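Haldane Folding Surface: Set-Up and Use
Section 8. Folding thin tops and other light knits

Read Section 7 first if the padded surface has not been leveled and covered. This section deals with thin, stretchy fabrics such as T-shirts, undershirts and light ribbed knits. For towels and sheets, go to Section 9.

Before you start

Put the cover sheet on the padded surface and pull it toward all four corners. Small creases in the cover do no harm. A ridge under the cover will print itself into a thin knit, so lift the cover and reset it if you feel one with your palm.

Use a plain, light-colored cover. The Rumness cover supplied in the box is suitable. Dark covers can shed lint onto pale shirts for the first few washes.

Take off rings and bracelets that could snag.

Opening out a bunched garment

1. Lay the garment on the surface as it came from the basket. Do not shake it over the floor.

2. Find one corner or shoulder seam. If the fabric is twisted, follow the twist with your fingers until you reach an edge.

3. Take hold close to the seam. The fabric is strongest there and stretches least.

4. Find the matching corner and take hold of it in the same way.

5. Lift both corners together until most of the garment clears the surface. Move your hands apart until the top edge straightens, then stop.

CAUTION: Do not pull a ribbed knit tight and hold it. The neck and shoulders can lose their shape.

6. Let the lower part hang. If a sleeve or hem is still folded in on itself, set the garment down, free that part, and lift again from step 5.

7. Lower the hem onto the surface first, then bring the shoulders down away from you.

8. Smooth from the center out to the sides with a flat hand.

Folding

9. Turn one side in toward the middle, with the sleeve laid back along the fold. Repeat with the other side.

10. Fold the hem up to a point just under the neck, then fold once more.

11. Turn the garment over and place it on the stack. Keep stacks of thin tops to 34 or fewer. Taller stacks lean and the bottom shirts crease.

NOTE: The Tratmont folding board (part 249) can be used for steps 9 and 10. Lay it just below the neckline and remove it before the last fold.

NOTE: If a garment keeps curling at the hem, set it aside and fold it last. A minute under a flat hand is usually enough.

Blue cloth at the folding surface

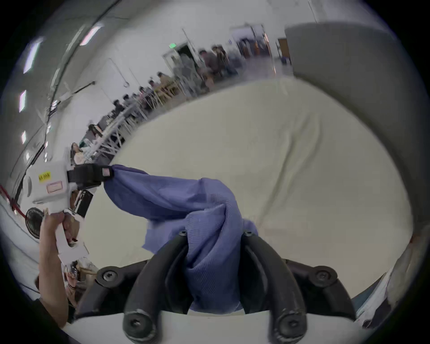
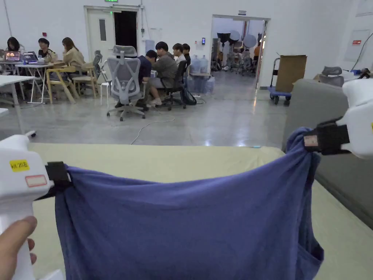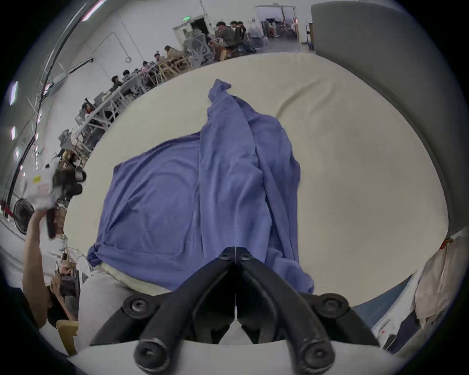

Can I fold a thin top while it is still slightly damp?

Wait until it is fully dry. Damp knits stretch under their own weight when lifted, and a folded damp shirt can mark the ones next to it. Hang it or lay it flat until the seams feel dry, then begin again at step 1.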